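Open Day Kitchen Demonstrations - README
November
Prepared by Pilar Ledesma, with Kamran Mirani

This folder holds the recordings made with hand-held grippers during the Plendero open day at the Arkville building. Visitors were invited to carry out short kitchen tasks at a table with a microwave and a toaster, under the "Fast UMI" lettering.
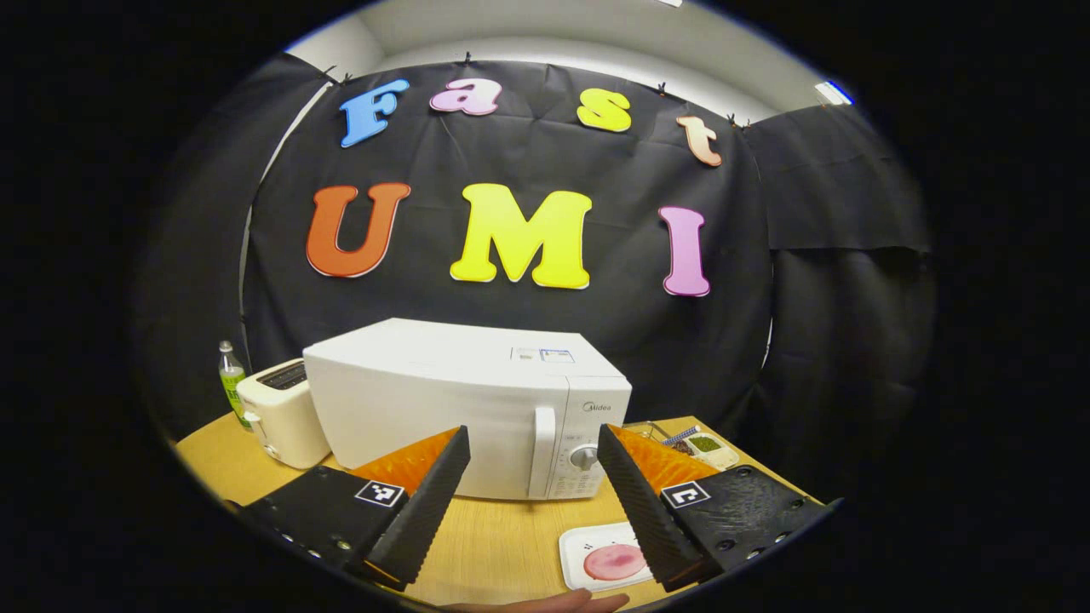
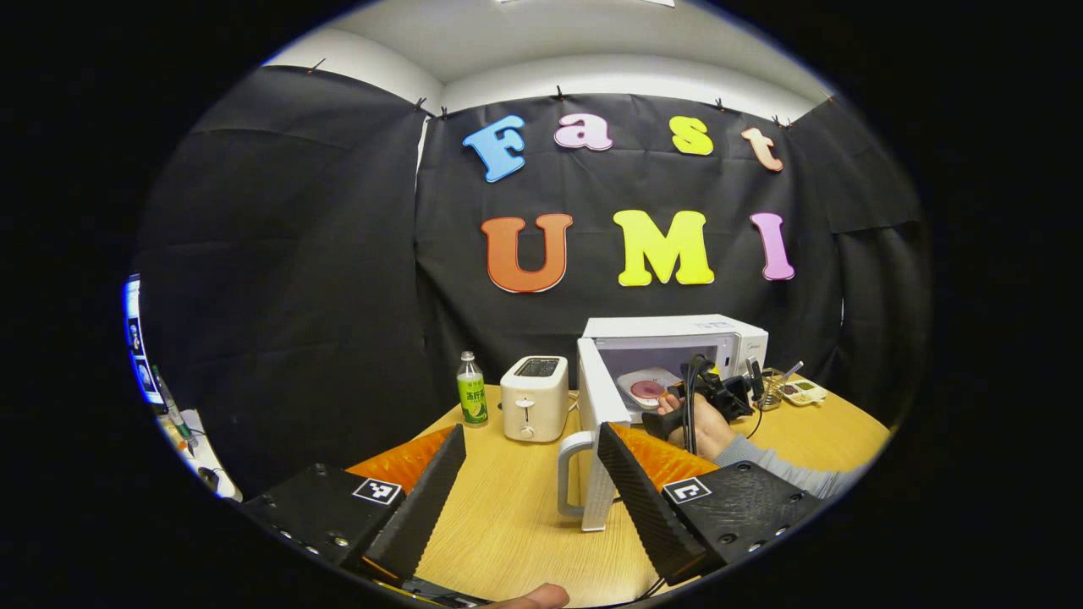 Microwave table, seen from the gripper camera.

Contents

The release contains 200 demonstrations from 35 visitors. Of these, 64 were recorded with two people working at the table together; the remainder were recorded by one person. Each demonstration is stored in its own folder with the video, the gripper width over time and a short text note. Files from paired demonstrations share a number and end in "a" or "b".

How the sessions were run

Graciela Bravo welcomed each group and showed the task once before handing over the gripper. Visitors then had one practice attempt, which was not kept. There were six task cards, covering the microwave door, the plate, the toaster, the bottle, the tray and a free choice. Visitors drew a card and could ask for a different one. No time limit was set, although groups were asked to finish before the 4 p.m. talk in the main hall.

Staff did not correct visitors while they were working. As a result, the recordings include dropped items, second attempts and long pauses. These have been left in place and are marked in the text notes where staff observed them.

Known limits

All demonstrations come from a single table and a single afternoon. Items were returned to their places by hand between groups, so starting positions vary. The free choice card was drawn often in the last hour - users who need an even spread of tasks should select by card name. Sound was removed from every file before release.

Consent and use

Every visitor signed the Plendero recording form. Adults signed on behalf of children in their care. Visitors who later withdrew have been taken out of the release and are not included in the totals given here. The recordings may be used for teaching and research. They may not be used to identify any person.

Corrections

Errors in the notes should be reported to Santino Aravena at the Arkville front office, with the folder number and the time in the video. Corrected notes will be added to the same folder, and the earlier version will be kept beside them.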